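Coffee, Bad Reverb and 600 Voice Memos: Catching Up With Yurt
26 October 2019

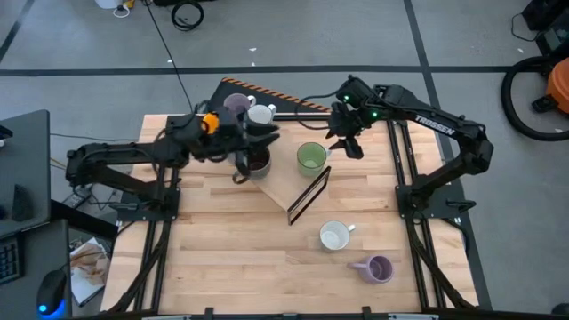
I've been trying to get Yurt on the phone since the summer, and when the call finally came through I was standing in line at the pharmacy. So the first ten minutes of this interview happened next to the cough drops. No complaints! If you've had "Allton" stuck in your head for the past month like I have, you'd have taken the call too.

For anyone just showing up: Yurt is a duo, two singers who grew up a few streets apart and make these slow, buzzy pop songs with way too much bass (their words). They like to be called Yurt, both of them, as one thing. They don't give out their names, they finish each other's sentences, and after a while I stopped trying to work out who was talking. So when I write "Yurt says," it could be either one.

The new record is called Sornenholm and I wanted to know where that came from.

"It's a town we made up when we were kids," Yurt says. "We had a map of it and everything. There was a ferry. There was a really mean mayor."

Is the mayor on the album?

"Track four. He's the organ."

I went back and listened again after we hung up, and okay, yes, I hear it now. That organ is a jerk.

The songs started as voice memos, 600 of them, most recorded in the car or in the stairwell of their old apartment building. The stairwell is all over the finished album, too. They tried to redo the vocals in a proper booth at Savside, the studio where they made the rest of it, and hated every take.

"It sounded expensive," Yurt says. "We sounded like we were selling a watch."

So they drove back to the old building, buzzed a former neighbor and sang the whole thing again between the second and third floors. You can hear a door slam in "Allton," right before the last chorus. I'd figured it was a sample. It was a guy going out with his recycling.

I asked if the label had a problem with that.

"They asked us to take the door out. We sent them a version with no door and it was boring, so we sent the door back." There's some laughing on the line here, and then a dog, and then one of them leaves to deal with the dog.

We got onto touring. They played five shows in September, all small rooms, and the biggest crowd was in a hall that holds 3000 but had been curtained off down the middle. I wanted to know if that stung a little. It didn't seem to.

"We could see faces. There was a woman in the front who knew the words to a song that isn't even out. We still don't know how. We'd like to talk to her."

(If you're that woman, my email is on the contact page. I'd like to talk to you too.)

What surprised me most is how little they want to talk about the single blowing up. I brought up the dance clips, the remix, the late-night rumor. They were polite about it and kept steering me back to the last song on the record, a seven-minute thing with hardly any drums called "2877." It's the number of the bus they used to take to school. They fought over it for weeks — one wanted it first on the album, one wanted it gone — and putting it last was how they made up.

"My mom cries at that one," Yurt says. "She doesn't cry at the hit."

Next up is a video for "2877," shot on the actual bus route if the city says yes, and then a couple of months off. One of them wants to learn the cello. The other one, from across the room, yelled "please don't."

Sornenholm is out now. Play it in a stairwell if you have one.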